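Lill 0.7 moves grasp selection out of the planner

Release notes and downloads are on the Kelteo tools page. Summary by Siiri Toivonen.

Lill, the two-arm task runner maintained by the Ornov group, has a new version out. The main change is that grasp candidates are now scored in a separate process and handed to the planner as a ranked list. In earlier versions the planner called the scorer inline, and a slow perception update could hold up both arms even when only one of them was waiting for a target.

The reference task is still bin handling of computer mice. Both arms share one bowl, so the reservation logic gets more use than it would in a task with separate work areas.

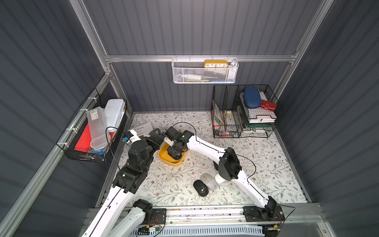

Photo: Aivar Lūse / Ornov

Reservations are now volumes with an expiry time. An arm that wants to enter the bowl requests a volume covering its gripper and forearm link. If the request overlaps an active one, the arm holds at its current waypoint and asks again after 500 ms. The old lock file is gone. Configurations that still name it will load with a warning and will fail in the next release.

The scorer publishes at most 7 candidates per object. Darius Luik, who wrote most of it, recommends leaving that limit alone until the wrist camera calibration has been redone with the new tool, as the ranking is sensitive to a bad hand-eye transform. Calibration files from 0.6 can be read but should not be trusted for small parts.
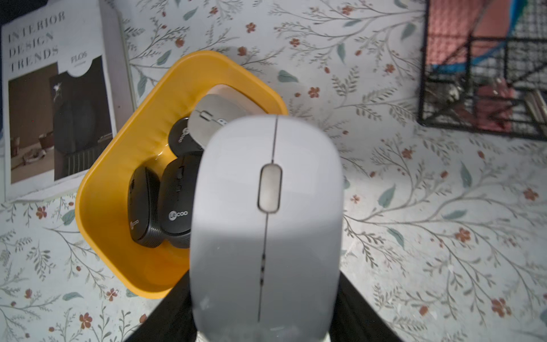 Segmentation after closure has been the weak point of the wrist view. Once the fingers close, the held object covers a large part of the image, and earlier versions tended to merge it with whatever was behind it in the bin. The new mask tracker carries the held object forward as its own layer and removes it before the bin is segmented again. A white mouse held over black ones is the easy case, with strong contrast along most of the outline. The light grey one in the basin is harder, and the tracker falls back on depth where the two outlines meet. Seren Wogan has added a replay script that shows both layers side by side for any recorded grasp.

Known issues: the replay script ignores the time offset in logs recorded before 0.6, and issue 1215 (planner restarts when a reservation expires during a retreat move) is still open. A patch by Kyrylo Hnatiuk is in review. Fastilside users should wait for it before upgrading.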